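Notebook, January. Upholstery bench, Ellholm workshop

8 comments · 3 shares

Picked up where Karla left off with the Brindau armchair. Her last note says "seat sags, see Jacinto," and Jacinto says he has never seen the chair. It has been on the rack next to his coat since before the holidays. Fine.

Stripped the seat down to the webbing. Six strips front to back, original jute, two of them gone at the rear rail where somebody had already been in with a staple gun and a lot of confidence. Pulled 157 staples out of that rail. I counted because I intend to put them on the invoice as a line item and then lose my nerve and take it off again.

The rail itself is beech and has the texture of a good cracker. Filled the worst of it with glue and sawdust, clamped, left it until after lunch. Eliseo wants to replace the whole rail. Eliseo always wants to replace the whole rail. If it still holds a tack tomorrow it stays in.

Foam: the customer asked for "firm but soft." Wrote that down exactly as given. Cut a test block from the Estico offcut and sat on it for the length of the phone call with the supplier, who kept me on hold long enough to make it a fair durability trial. Verdict is firm. Soft to be supplied by the wrap. Yareli says two layers of wrap, I say one and a better mood.

Cover fabric is the real argument. The customer brought in a swatch of cream linen and in the same breath mentioned the dog. I laid out what we have in greys and browns and talked about abrasion for a while. The Ocampo sample book rates its heaviest grey at some 900 of a unit that isn't printed anywhere in the book. I've asked them which unit. They sent me another copy of the book. 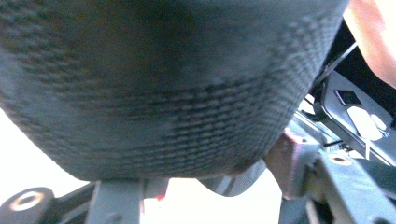
Dark grey, close up. Fine tight weave.

For my own reference on the greys: a tight weave hides the staple line and shows every crooked pull. A loose one forgives the pull and then catches on belt buckles for the rest of its life. On a curved front edge I would still go tight, steam it, and work out from the middle with temporary tacks. Do not start at a corner. I started at a corner on the footstool and we all know about the footstool.

Gediminas came by at 3 to borrow the long regulator and return the short one, which I had not noticed was missing. He thinks the arms should come off before the seat cover goes on. He's right, and I told him I had been planning to. Arms are now off. One dowel snapped flush, drilled out, new one cut and dry fitted. The other arm came away in my hand with no tools at all, so that's another joint to glue.

Webbing: used the last of the good roll. What's left on the shelf is the elastic kind, and I'm not putting elastic under springs. Karla, if you read this, please order jute before you order anything else, including the mugs.

Time on the chair so far is already past the quote. Left it off the board.

Still open:
- rear rail, tack test first thing
- left arm, glue and clamp overnight
- call customer about linen, mention the dog before they do
- find out who has the webbing stretcher (Jacinto says he has never seen it, so check under his coat)

8 comments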